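Call for participants: paid user trial, Trasero gripper kit

Stustow is looking for people to try out Trasero, a simulation kit for planning robot gripping jobs before any hardware is bought. You work on your own computer, at your own hours. The trial opens in November.

Tasks are set in a virtual workspace. Most involve wooden pieces and a compartment with dividers and a lettered label.
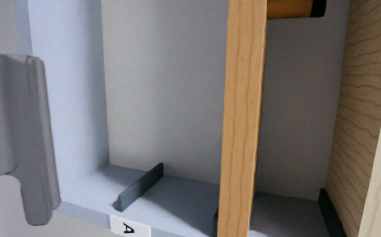

Who we want

People who load, pack or sort for a living, or used to. You do not need to know how to program. You do need a mouse and a steady internet connection.

The trial has 80 places. We'll hold 40 of them for people who have never used this sort of software.
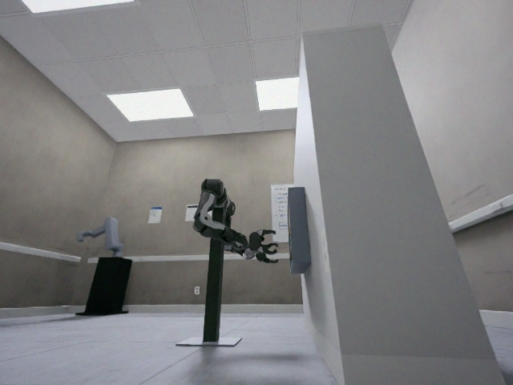

Part of the trial is about setting up a workspace. You will choose where an arm stands and how high it sits, and tell us if the menus made sense. Mounting one on a tall pole, for instance, puts it well above the rail on the back wall — some shops will want that and others won't. You'll write short notes as you go.

What you will do

1. Place the gripper fingers on either side of a wooden block and adjust the gap.

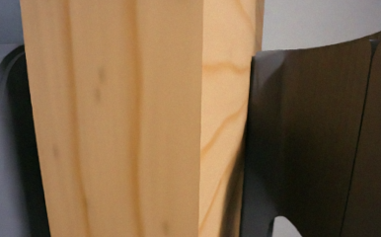 2. Change the viewpoint and repeat the task from close up.

3. Fill in the feedback form. Plain words are fine, and so are complaints.

Each participant who finishes is paid $500 by bank transfer.

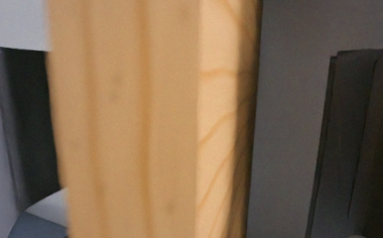

Payment is made once your last form is in. If you have to drop out partway, let us know and we'll offer your place to the next person on the list.

To apply, send a short note on your work background and quote reference 3958.

Contact Stustow | Copyright Stustow | Back to top

Related items
Trasero kit: what's in the licence
Wannasri warehouse trial: call now closed
Sorley gripper fingers: product review
Part-time tester, Stustow support desk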